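4.2 Laying out the sorting table

Most of the literature on household clear-outs treats the container as a given. People are told to use "some boxes" and the advice moves on to what should go in them. We came to the opposite view quite early in the Visten study, when our first pilot households kept stalling at the same point: they had an object in the hand, they knew roughly what they thought of it, and they had nowhere sensible to put it down. Watching this happen was a real pleasure for anyone who cares about small domestic decisions, and it sent us back to the table itself.

The layout we settled on has a tray in the middle and four bins around it, two to a side. All mixed drawer contents start on the tray, a few items at a time. The bins take whatever leaves it. We tried labelled bins, lidded bins and bins of different colours before this, and each taught us something, but the plain version was the one people took to fastest. Bins of one colour carry no hint about which is the "good" one. With the coloured sets, participants in Plustport told us again and again that the red bin felt like a punishment, and they avoided it even when we had asked them to use it for gifts.

The tray deserves a paragraph to itself. A shallow metal tray with a raised rim stops screws and beads from rolling away, and it makes a lovely small clatter when things are tipped into it, which several participants mentioned without being asked. We lined it with a sheet of blank paper. Small dark things show up well against white, and at the end of a batch the sheet can be lifted and folded to pour any crumbs and dust straight into the waste. Households were free to write on the paper if they wished. A good number used it for running notes, and one family in Clandell kept every sheet as a record of their whole kitchen.

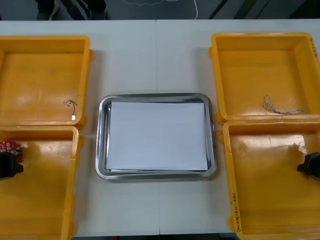

Bin position turned out to matter more than bin size. The two nearer bins are reached without leaning, and they fill first, whatever meaning the household has given them. In the trials where "keep" was placed near and "pass on" was placed far, participants kept more. When we swapped the two, the difference shrank but did not vanish. We therefore asked each household to choose its own meanings for the four positions and then to hold to them for the whole session. Across the 151 sessions we logged, the most common choice was to put the two keeping categories on one side and the two leaving categories on the other, so that the first decision became a simple left or right.

Charging leads and other short cables were by far the slowest things to sort, and we find them fascinating. They are light, they take up next to no room, and they are nearly always judged by what they might one day fit. Soft items such as pouches, odd gloves and scraps of cloth came next. People handled these for longer than hard objects and often put them down and picked them up again. The full list covers 3,094 items, and Figure 4 breaks down the sorting times by type.

Figure 4. Median sorting time by item type, all households. Cables and adaptors are shown separately from other electrical goods. Items returned to the tray after first being placed in a bin are counted once, at their final position.

A limit of 15 minutes per batch worked well. Shorter batches left people feeling rushed, and longer ones ended in what the Nomura group has called "tray fatigue", where everything left over is swept into the nearest bin. We saw this ourselves on several evenings, usually after some 400 items, and it was easy to spot from the notes: the entries become short, the reasons disappear, and then four or five unlike things arrive in one bin together. A pause for tea put most households right again. We have kept those late batches in the main results and report them separately in Section 5.1.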